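Rurnthorpe tile works open day, notes
9/20/21

Typing this up on the train before I forget it all, so excuse the state of it. Will tidy later. Probably won't.

Got to Rurnthorpe late. The connection was held and then the bus from the station goes the long way, past the reservoir and a garden centre, and drops you at the bottom of the hill. The works is at the top. Of course. If you go to the next one, get a lift. There is parking behind the drying sheds but the sign for it faces the wrong way, so you only see it once you're leaving.

Sign in at the gate, sticker on your coat, cup of tea if you wanted one. I did. Tours were going off in batches of 6 and I just missed one, so had a wander round the yard first. Stacks of pallets, old saggars used as plant pots with mint growing in them, a long wall where they've set every test tile since the place opened. Best thing there, I think, and it wasn't on the map at all. Bad glazes next to good ones. Some crawled, some blistered, a lovely run of greens that somebody had scratched NO into before firing.

Our guide was Driss El Sherbiny, who looks after the glazing side. Soft voice, and the extractor fans were going, so those of us at the back got one word in three. I pushed forward after the first stop and was glad I did. He doesn't do the schools version unless you look like you want it.

Clay store first. Cold, smells of wet cellar. They blend two clays, a red that comes from nearby and a paler one that gets brought in by lorry, and the mix changes a bit with the season. Asked how they decide. He picked up a lump, bent it round his thumb, looked at the cracks and put it back. So that's how they decide.

Then the pressing room. Two big presses, one running. Noise like someone dropping a wardrobe every few seconds. The older one is a Kasonero and they're fond of it, you could tell, although parts are a nightmare and one of the fitters now makes most of them himself. They'd let you pull a tile from the hand press if you queued. I queued. Mine came out with a thumb print in the corner and they said they'd fire it and post it on. We'll see.

Drying racks next, nothing much to look at, but this is where most tiles go wrong apparently. Dry them too quick and they curl up like bread. He showed us a whole rack of curled ones, all from one warm afternoon in April when a door got left open. They go back in the pit and get used again. Nothing fired can go back, though, so anything that cracks after that is hardcore for paths. The whole car park is made of it. Pretty, if you look down.

Glazing was what I'd come for. Two women on the line with buckets and a sort of ladle, pouring glaze over each tile and tipping the extra off, all in one go. Didn't spill a drop while I was watching. The glaze looks nothing like the colour it ends up, which I knew, but it's still odd to see: a bucket of dirty pink that comes out a pale blue. The red is the awkward one. Goes brown if the kiln runs a touch hot, goes liver if it runs hotter. Driss said they lose more reds than any other colour and they charge the same for it, and then looked like he maybe shouldn't have said so.

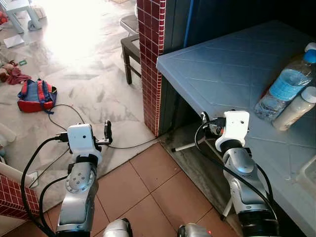
Kilns after that. Over 1000 degrees at the top of the firing and a long slow cool, you can't rush the cool. One kiln was open and half unloaded. The heat coming off the bricks was lovely after that clay store and the group bunched up in front of it like cats. They do listen to the tiles as they come out. Literally, they knock two together, and a good one rings and a cracked one clacks. We all had a go. I got it wrong twice, then right.

Asked about the trade side. A lot of it is kitchens and washrooms now, and more pillars and curved work than they used to get, which is slow because curves have to be cut or made specially. A flat wall is a doddle. A pillar is all corners and somebody has to think about every edge. Their fixer gave a short talk on this in the canteen and it was the most useful half hour of the day. Things I wrote down:

Lay out the whole face dry before you mix anything.
Start from the edge people will see when they walk in.
Never trust the floor to be level. Marble floors included.
Grout colour: try it on a spare tile and leave it overnight. Everyone picks too white.
Wipe off sooner than you think you need to.

Somebody asked about sealing and it turned into a row between the fixer and a man from Wanska who sells sealants, all quite friendly, but it ate up the question time. I had wanted to ask about counter edges, where the top meets the front, as ours at home are chipped to bits. Didn't get the chance. Emailed instead, will add the answer here if I get one.

Lunch. Bring your own next time. There was one van, Abou Zeid, doing lentil soup and flatbreads, and it was very good but the queue went right round the weighbridge. I waited and missed the mosaic demo. People who went said it was a bit basic, so maybe no loss.

The seconds shop. Careful in here. Boxes of 100 taped shut with one tile stuck on the front so you can see the colour, but the tile on the front is always a good one, isn't it. Open the box. They don't mind. I came away with a part box of the blue and some odd border strips that don't match anything, and then had to carry them down that hill.

Didn't see the pattern archive, it was shut for damp. Shame. That was half the reason for going, and the leaflet still said open. A line on the website would have done it.

Would I go again, yes. Go early, wear shoes you don't mind getting white, and do the glazing room twice if they let you as the morning tour and the afternoon one see different colours going through. Toilets are by the gate and nowhere else.

Nearly at my stop. One tile chipped alredy.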